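Grullton Household Reuse Project
Progress report to the Rennie Fund
Prepared by Aroha Doolan, project manager
21 March 2018

Summary

The project is on course against three of its four targets for the year. Collections and resales are ahead of plan. Training places are full. The repair target is behind, mainly through the late delivery of the second testing bench and a gap in supervision before Jelle Van Hecke started as workshop lead. We are asking the Fund to agree one change to the budget, set out below under Money.

Collections

We collected 854 items in the period. Most came from house clearances and from people replacing furniture when moving. Small electrical goods made up a larger share than we had planned for, and the booking form has been changed so that callers are asked for the age of each item and whether the plug and lead are intact. This has cut the number of wasted trips.

The van was off the road for a fortnight with a gearbox fault. We hired a replacement for the worst of it and moved the remaining bookings back. Nine households cancelled. The garage has advised that the van will need a new clutch before the winter, and we have set money aside for this from sales income.

The collection area now takes in Poltudum and the villages along the river road. Demand there has been steady but low. Driving time is long for the number of items picked up, so from next month we will do the Poltudum side once a fortnight and ask people to book ahead.

Sales and gifts

The shop on Mirnis Street opened six days a week through the period. Wardrobes, beds and kitchen tables sell quickly. Three-piece suites do not, and we have stopped taking them unless the fire label is present and the fabric is clean. Storage at the back of the shop is still tight. Large items were kept under cover in the yard during February and two chests of drawers were spoiled by damp. They have been stripped for timber and fittings.

We supplied furniture free of charge to 116 households referred to us by housing officers, the women's refuge and the two food banks. The usual request is for a bed, a cooker and something to sit on. Cookers remain the hardest to supply. Gas cookers can only be passed on if our registered fitter has checked them, and he gives us one morning a week. We have asked the housing office whether its own contractor could take on a share of the checks and are waiting for a reply.

Repairs

The target for the period was 200 repaired items. We completed 138. The shortfall is in electrical work. Wood and upholstery repairs met their part of the target.

There are two reasons. The second testing bench was ordered in good time but arrived seven weeks late, and the first one was in use for safety tests on goods already promised to referred households. We also had no workshop lead for part of the autumn. Evening cover was provided by two former trainees, who kept the testing going but could not sign off more difficult repairs.

Jelle Van Hecke has now been in post for ten weeks. He has put the waiting items in order by type of fault, so that trainees work through a run of kettles or a run of vacuum cleaners before moving on. Vacuum cleaners are the main backlog. Many need only a new belt or a cleared hose, and we expect to have them out of the workshop by the end of April. Washing machines take longer and use more bench space, and Jelle has proposed limiting them to four in the building at any time.

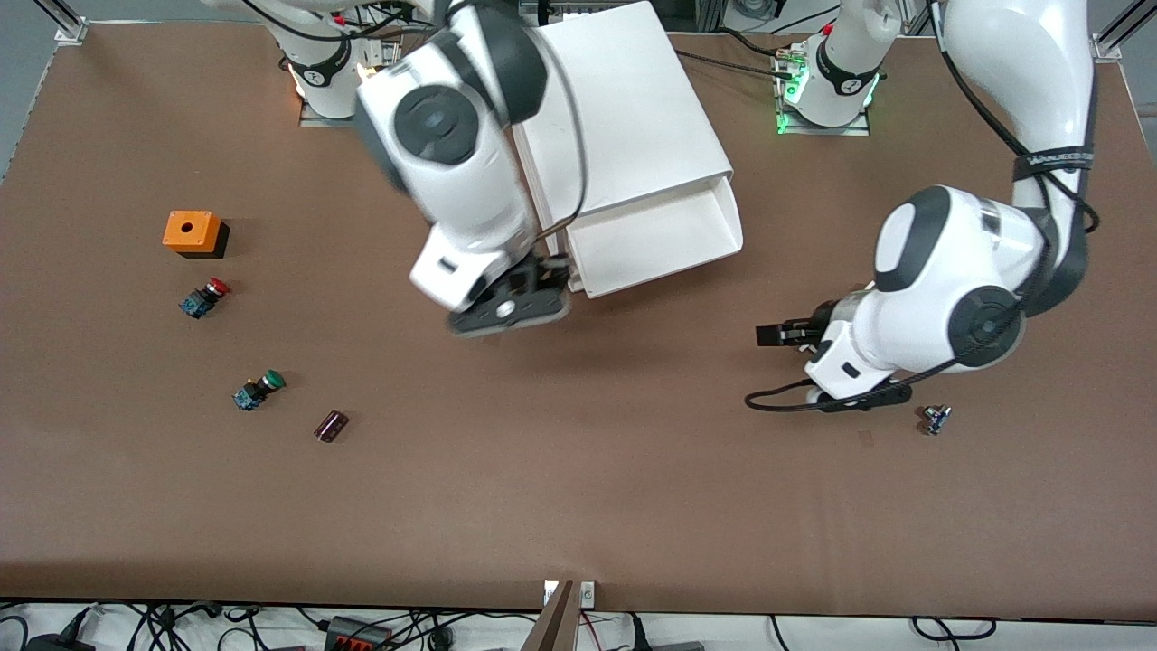
Spare parts have cost more than forecast. Door seals and pump filters for washing machines are the largest items on the bill. We have begun keeping usable parts from machines that are beyond repair and labelling them by make and model. It takes up shelf space but has already saved several orders.

Training

All 12 places on the spring course are taken. Trainees attend two days a week for ten weeks and cover basic electrical safety, furniture repair, customer service and lifting and carrying. Of the autumn group, five have found paid work, two have gone on to college and one has joined our van crew. Two left before the end of the course, one through illness and one for a job with early shifts.

Feedback from the autumn group was good on the practical sessions and less good on the written work. Several people said the safety paper was too long and that they had no quiet place to do it. We have split the paper into two parts, and trainees can now use the office upstairs at lunchtime.

Money

Spending is within the total agreed. Van costs and spare parts are over budget, and wages are under budget because the workshop lead post was vacant. We ask the Fund to let us move the unspent wages to cover spare parts and extra hours for evening sign-off until June. No new money is requested. A revised budget sheet is attached to this report.

Shop income was slightly above forecast. January was slow, as expected, and the weeks since have been better.

Next period

Our main task is to bring the repair figures back to plan. We will also settle the question of gas cooker checks, put up shelving at the back of the shop and have the yard roof looked at before anything else is stored there. The lease on the Mirnis Street shop comes up for renewal in the autumn, and we have asked the landlord for a meeting. We will let the Fund know in writing if the rent is likely to rise.

The next report will be sent in June, with full figures for the spring course to follow once the last trainees have finished.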